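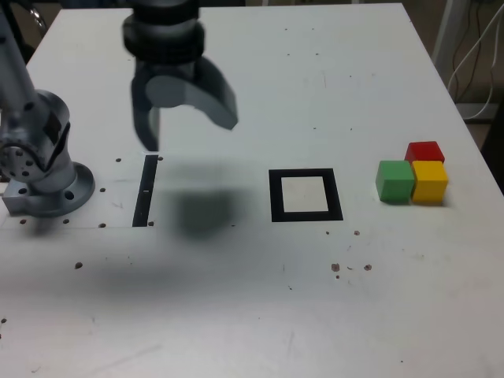

A two-fingered gripper over a white tabletop, with the base of the arm at left.

The Quartermaster's Accounts

By Mohcine Kamel
Jun 27, 2022
Reading time: eight minutes
163 shares | 29 comments

The first life of Driss El Sherbiny was written by a nephew, printed at the family's expense, and organized by battle. The second was a school text that shortened the first. Both treat the Gestska campaign as the achievement of the officers who led the river crossing, and both give El Sherbiny, who was quartermaster to the column, the role of a loyal and somewhat fussy subordinate. He counts sacks. He complains of axles. He is present at the surrender of Hastell and is thanked in the order of the day.

Dalia Cherkaoui's new biography, published by Rilitz in two volumes, has a different chronology and, for long stretches, a different cast. Her argument is that the crossing was decided by the supply of fodder, that the fodder was decided by El Sherbiny, and that the dates on which he decided it can be recovered from his accounts. The argument takes up most of volume 2. It depends on a body of paper that earlier writers either did not see or saw and did not use.

That paper is the Amrani deposit, named for the merchant house that held the army's grain contract. It consists of 163 letters, a run of receipt books, and a set of loose sheets that the house's clerks called the short accounts. The letters have been open to readers for decades. The receipt books were closed because of mold and were cleaned only after the deposit moved to its present building. The short accounts were cataloged as household papers, a mistake that Cherkaoui found while looking for something else and describes in a single footnote.

A short account is a statement of what had been promised and not delivered. Each sheet gives a place, a commodity, an amount owed, and the initials of the person who agreed to wait. Few of them carry a full date. Most give a day of the month and leave the month to be understood, which was adequate for a clerk who would clear the sheet before the next one began. For a historian it is a serious defect. A sheet marked with the ninth could belong to any month in which the army was in the field.

Cherkaoui dates the sheets by matching them to the receipt books. When a debt of barley is entered on a short account and the same amount of barley is later received at the same depot, she takes the receipt as the closing entry and works back. Where two receipts fit, she gives both and prints the sheet in an appendix of doubtful cases. Where none fits, she leaves the sheet undated. The procedure is laid out in an introductory note that runs longer than several of the chapters, and readers who intend to dispute the conclusions will have to begin with it.

The main result is a correction to the calendar of the campaign. In the nephew's version, the general chose the upper ford late in September, after a council, and the supply train was ordered to follow. In Cherkaoui's version, fodder was already being moved to a farm behind the upper ford before the council met. The sheets show debts being called in at the lower depots and new purchases made upriver at worse prices. An army cannot cross where its horses cannot eat, and by the time the officers sat down to compare the fords, only one had feed behind it.

She does not claim that El Sherbiny planned the crossing. The claim is narrower and is stated in the same terms each time it appears: he removed the alternative. Whether he knew what he was doing is taken up in a chapter on his letters to the Amrani house, which are evasive even by the standards of government purchasing. In one he asks for delivery "at the place we spoke of." In another he asks that the previous letter be returned to him. It was not returned, and it is in the deposit.

The case has an obvious weak point. Merchants buy ahead. If the Amrani house expected the army upriver, it might have stocked the farm on its own account and sold to the quartermaster afterward, in which event the sheets would record a trader's guess and no military decision at all. Hazem Ashour, whose own study of the river war appeared under the Hastell imprint and follows the older calendar, has made this objection in print. He points out that the initials on the upriver sheets are those of a clerk in the house, and that El Sherbiny's appear only on the later ones.

Cherkaoui had the objection in manuscript and answers it in the text. The clerk in question, she shows, was paid from army funds for the length of the campaign, and his pay was entered in El Sherbiny's hand. She reads him as a purchasing agent. Ashour reads him as a merchant's employee on a retainer. The documents allow either, and the difference matters less than the exchange between the two scholars has suggested, for the simple reason that a retained clerk still tells his patron what he has bought. On either reading El Sherbiny knew where the feed was before the general did.

The first volume is slower. It covers the childhood, the schooling, the years in the customs office, and the first marriage, and it does so from thin sources. Cherkaoui is scrupulous about marking where a statement rests on the nephew alone. She uses a dagger for this, set in the margin, and on some pages the daggers outnumber the paragraphs. The effect is useful to a specialist and tiring to anyone else. A reader who wants the life as a story will find that the story keeps stopping to show its papers.

There are compensations. The customs chapters are the best account available of how duty was assessed on river freight, and they establish habits that return later. El Sherbiny learned to weigh by sampling. He learned to distrust round amounts, on the sound principle that real cargoes seldom come to them. When a contractor billed the army for 1,000 sacks of oats, he had the whole lot emptied and measured again, and the surviving receipt shows a lower figure and a note in the margin that no editor has been able to read in full. Cherkaoui prints the note in facsimile and declines to guess.

The prose is plain and sometimes stiff. Verbs are in the past tense and stay there. There are no reconstructed conversations and no weather unless a document reports it. The general, who dominates the earlier books, is seen here mainly as a signature on requisitions, and his character has to be inferred from how long he took to sign them. This is a fair use of evidence, though it leaves him flat. A man who could persuade an underfed army to stand in a cold river deserves some attention to how he talked.

The treatment of the surrender is also open to question. Cherkaoui puts it in 29 pages, a third of them on the inventory of the town stores. The inventory is new and she is right to print it. It shows that Hastell had more grain on the day it opened its gates than the army outside did, a fact that both armies seem to have had reason to keep quiet. But the terms themselves are summarized in a paragraph, and the reprisals that followed in the outlying villages get less than that. El Sherbiny requisitioned from those villages. His sheets list what was owed to them, and a large share of the sheets were never cleared. The book reports this and moves on. A biographer who has shown that her subject's debts are the key to his conduct might have stayed longer with the ones he did not pay.

Dagim Gebru, who edited both volumes, has said that the village material was cut for length and will appear as a separate article. That may be reasonable from a production standpoint. It does leave the final chapters with a tilt toward the defense. The quartermaster of the closing pages is retired, exact, and underpaid, writing to the ministry about his pension in the same hand he once used for barley. The villagers wrote to the ministry as well. Their petitions are listed in the bibliography with shelf marks.

The scholarly apparatus is good. The index separates persons from places, and the commodity entries are broken down by depot, so that a reader can follow hay from purchase to use without going through the narrative. The maps are less satisfactory. The upper ford is shown, but the farm behind it is placed by a dotted circle, and the road between the depots is drawn from a later survey. In a book that rests on how far a loaded wagon could travel in a day, a scale in wagon-days would have been worth the trouble. Cherkaoui gives the rate in her note on method, and the distances can be worked out with a ruler.

Rilitz has printed the appendix of doubtful sheets at the back of the second volume in full, with the original spellings. Several can probably be dated by someone with access to the depot books at Hastell, which Cherkaoui was not able to consult before the volumes went to press.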